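4. Getting the robot set at the sink

Hi again from Percy! If you've made it through section 3, the robot is awake, the hands have opened and closed without complaint, and you're ready for the kitchen island. Yeison Valderrama wrote the first version of these steps for our September club night and I've been fiddling with them ever since (last change 2018-02-05), so blame me for anything odd.

1. Sign out the tablet and open Prova. Pick the profile called Ospina – the other profiles have the wrong arm heights for the island.

2. Clear a path to the counter. Look down first. We've got power cables running over the carpet, and I've caught my own foot on one more than once.

3. Roll the robot up facing the sink and stop before it reaches the hoses. Go slow! I use speed 10 and I still get nervous.

4. Raise both hands and spread the fingers. Hold them there for 5 seconds so Prova can find them in the head view.

5. Open the wrist view as well and keep both up on the tablet.

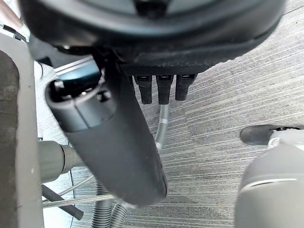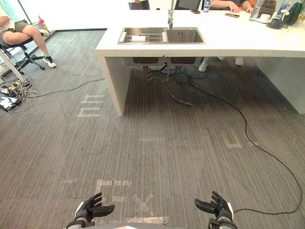

Fig. 6. Wrist view first, then the head view with both hands up.

6. Check the wrist view for carpet. If it's all black, the camera cable has probably worked loose, so go back to section 2.

7. Tell anyone sitting at the counter that you're about to move. Wait until they answer you.

8. Press Start. The run number pops up in the corner (we were on 357 when I typed this). Write it in the notebook with your initials.

Caution: Don't reach under the island while the arms are powered. If something rolls in there by the plumbing, hit Stop, wait for the beep, then go get it.

Note: Error 425 means Prova has lost one hand. Bring both back to the step 4 pose and try again. If it comes back a second time, find Yeison or me – it's usually a setting, and it's a pain to fix from the tablet.

Note: Leave the white tape on the carpet alone, please, even the faded bits. Section 5 uses it for parking.

When you're done, lower the arms, close Prova and put the tablet back on its charger.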